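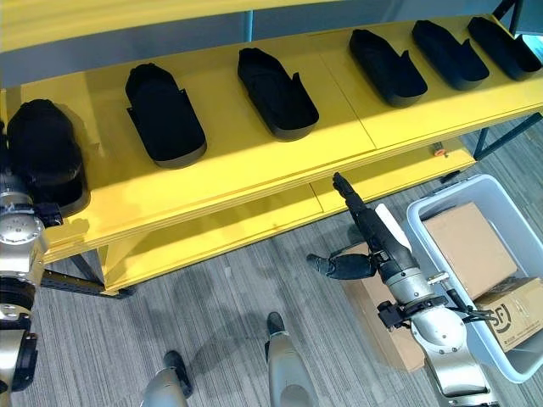
Black shoe-shaped trays on a yellow shelf.

Running a household on a low or uneven income

The Plarnstead Family Resource Office provides the following suggestions to households whose income is low or changes from month to month. They concern the everyday running of a home and do not replace advice on benefits, debt or housing.

Paying bills

Write every regular bill on one sheet of paper, with the amount and the due date, and keep the sheet where all adults in the home can see it. Many utility companies will move a due date on request. Households paid every two weeks often find it easier to have rent fall after one payday and utilities after the other.

Open mail on the day it arrives. A notice of disconnection usually gives a deadline, and payment plans are easier to arrange before that deadline than after it.
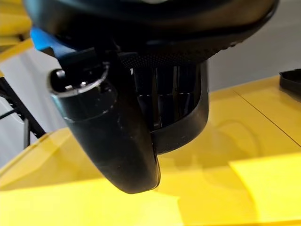 Page last changed: Friday, June 7, 2019

Food

Plan main meals before shopping and check the cupboards first. Compare the unit price on the shelf label, as the larger package does not always cost less per pound. Dried beans, rice, oats and frozen vegetables keep well and can be bought in the weeks when more money is available.

Cooked rice should be cooled quickly, refrigerated in a covered container and eaten within a few days. Soups and stews may be frozen in single portions. Mark each container with the contents and the date.

Families with children in school should ask about meal programs each year, even if an earlier application was turned down. A change in hours, rent or family size may alter the result.

Clothing and school supplies

Buy winter coats in spring where storage space allows. Let down hems and move buttons before replacing a garment, and keep spare buttons in a jar with a needle and thread. The Parkmont branch holds a clothing exchange in June, open to any household with a child under 18. Items should be clean, and shoes should be tied together in pairs.
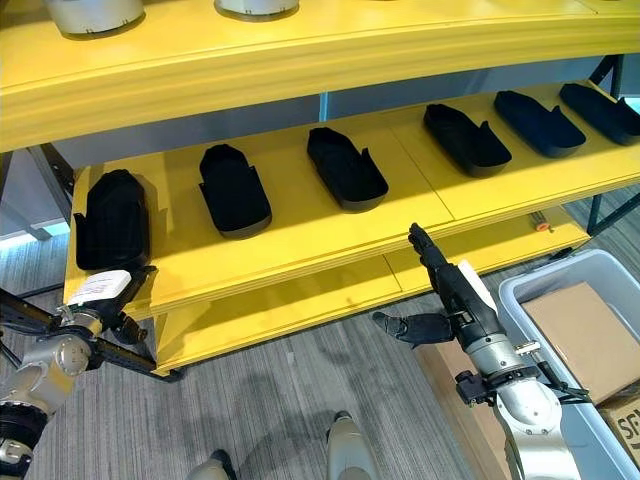 Items left at the end of the exchange are held at the branch for two weeks and may be collected during office hours. No proof of income is requested.

Setting money aside

A first goal of $500 will cover many common repairs. Keep this money apart from the account used for bills, and choose an account with no monthly fee. Small deposits made on payday are more reliable than larger ones planned for the end of the month. If the money has to be used, resume deposits at whatever level is affordable.

Questions about this page may be addressed to Paora Kereama, Household Services, at the Parkmont branch.

Contact us | Copyright Plarnstead Family Resource Office | Back to top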